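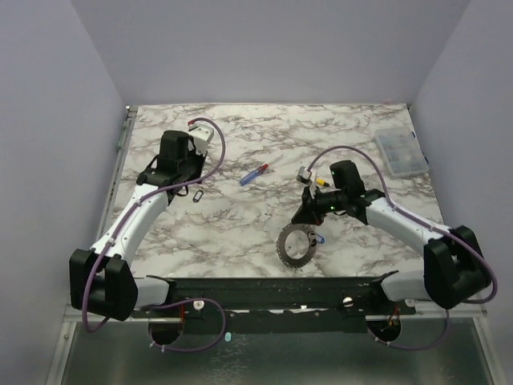 Progress report to the Pelline Fund: Prurkell Valley orchard and seed project

Period covered: spring to the end of August

It has been a lovely few months and we have a lot to tell you. When we last wrote, the top field at Prurkell was still mostly couch grass and the old apple trees were in a sorry state after the winter gales. The grass is now gone from two thirds of the field, the trees have been pruned hard, and we've had our first real crop of beans for seed.

The old orchard

We started with the trees nearest the lane. Several had not been touched for years and there was a great deal of dead and crossing wood to take out. We lost two to canker, both of them very old, and took graft wood from each before they came down. All but one of the grafts have taken – we are delighted with that, as the wood was thin and we had our doubts. They are in pots behind the tool store and will go out once the leaves have dropped.

The Gollent pear has fruited! Our notes had it down as a shy cropper, so we weren't expecting much, but the south side was loaded by midsummer and we had to prop two branches. We would like to get it properly identified this autumn. The name comes from the farm across the river and has never been checked against anything.

Seed growing

We had a target of 300 packets of seed for the first year. We have filled 477, mostly climbing beans and peas, with a smaller amount of leaf beet and a yellow tomato. The beans did best in the long bed under the wall, where they were out of the wind. The peas went over quickly in the hot spell and we picked some of them later than we should have, so a few batches have been put aside until we have done germination tests.

The leaf beet nearly got away from us. It bolted early, grew taller than the fence and flopped right across the path, and we tied it up with whatever string was in the shed. Next year it gets stakes from the start.

Carrots were a failure. Carrot fly got into both sowings and there is nothing worth keeping. We will try again under mesh, and the cost is in the revised budget.

Open days and workshops

The Sunday open mornings have been busier than we dared hope. The grafting workshop filled all 30 places and we had to start a waiting list, so a second one is planned for late winter. People brought their own knives and, in one case, a branch from a plum tree which the family had been trying to put a name to for years. We couldn't name it either but it is now growing on one of our rootstocks.

The seed swap was quieter, partly on account of the rain. Even so, we came away with a runner bean and a short, stubby cucumber that are both new to us.

Water and tools

The two tanks are in and connected to the barn roof. The Georgiev pump has been the weak point – it ran well until July, then began to lose pressure, and we went back to watering cans for nine days. A new seal has put it right for now. We'd like to hold back part of the equipment money in case it needs replacing, and would be glad to know if you are happy with this.

Spending is a little under plan overall. Fencing came in cheaper than quoted, compost came in dearer, and the drying racks have not been bought yet. The full figures are in the attached sheet.

What comes next

Apple picking starts in a couple of weeks. After that we will clear the last third of the top field, plant out the grafts and sow green manure wherever there is bare soil. The seed catalogue is half written. We still need a dry, mouse-proof place for the seed over winter and are looking at the old dairy, which has a sound roof but a gap under the door you could post a hedgehog through.

Thank you for backing this. Please do come and try the pears.

Last updated: August

Print this page
E-mail this page

Related items
Prurkell Valley orchard: first report
Grafting workshop: notes and tool list
Saving seed from peas and beans
Pelline Fund: guidance on moving money between budget lines
Open mornings: how to find us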